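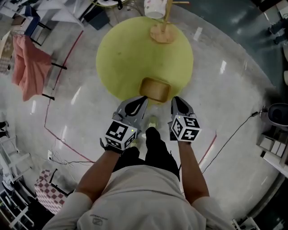

Floors that keep their shine

Home Features Materials Archive Subscribe

A glossy floor is judged by its reflection, and the reflection goes long before the surface wears out. Lutz Nolte, who runs the coatings bench at Inberg, measures gloss at 10 points per room and repeats the readings every July.

His longest record comes from a public hall in Dromurdale. The resin there was laid in two coats, 4 mm in total, and lost half its gloss after 3,000 hours of use. Most of the damage was fine scratching from grit – the cleaning fluid had little effect.

Mellor, a smaller site with the same resin, fitted longer entrance mats and held its readings for twice as long. Nolte now asks for matting before he quotes for a recoat. A light polish with a 50 cm pad restores most floors, provided the scratches have not reached the lower coat.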